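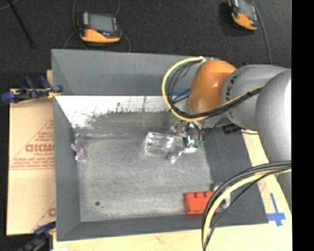
Should we be picking the smoothing model by AIC or by leave-one-out?

Leave-one-out for the small series, and AIC for anything long enough that refitting it would take all afternoon.

October, a bit after 4 pm, second cup of tea

I'm writing this down mostly because Santosh and I had the same conversation three times this month and each time came away remembering it differently. The data are the Okcombe river heights, 1814 daily readings once the duplicates are out, with 1281 of them from the newer gauge. Inês did the cleaning and her notes are in the shared folder, under her initials and not under the project name (I spent a good while looking for them, so there you go).

I started with the full series and fitted the local linear model with four, six and nine knots per year. AIC liked nine. BIC liked four, and by a comfortable margin. I had half a mind to go with six and call it diplomacy, but Dace Ķēniņš came by and asked what we wanted the curve for, and I had to admit I'd been putting that question off. If it's the seasonal shape for the report, four is plenty and much nicer to look at. If Valdovinos want short-range forecasts out of it, the extra wiggle in spring does seem to earn its keep.

Then I tried the short subset, the 49 readings from the upstream site, and that's where AIC got silly. It kept reaching for the biggest model on offer. The corrected version behaved better, though with residuals that correlated I don't think the correction is really entitled to its name. Leave-one-out picked the two-knot fit. Leaving out blocks of a week instead of single days picked the same one, which I was pleased about - I'd half expected them to quarrel, neighbouring days being so alike.

A few things to remember, in no order:

The likelihood in the old script drops the constant term. Fine when you compare models inside that script, hopeless when you set them beside anything from the new one. I lost most of the morning to that, and Sarahí found it in five minutes over my shoulder. Bless her.

Bootstrap with 300 resamples took about as long as lunch. The selected model changed in a fair number of them, so whichever one we report, the intervals that pretend we knew it beforehand are going to be too narrow. Melquiades would like us to average over the candidates with Akaike weights. I'm warming to it, but I'd want to see the weights under the block scheme first, and I haven't coded that yet.

Log heights or raw heights? I've used logs throughout. If anybody compares against the raw fits, please put the Jacobian in, or the numbers will favour whichever scale you happened to be standing on. (I did this wrong in the August entry. I've pencilled a correction in the margin there.)

Santosh's objection, which I promised to record fairly: none of these candidates is the process that made the river, so why fuss over which criterion would find the true one? I do agree with him. My answer is that I only want the candidate that predicts next week's readings least badly, and the criterion should be judged on that too. He said that was his point to begin with, and we left it there and went to see whether there was any cake.

Still to do: block weights, rerun four and nine knots on the newer gauge by itself, and ask Inês whether the flat stretch in the winter readings is ice or a stuck float.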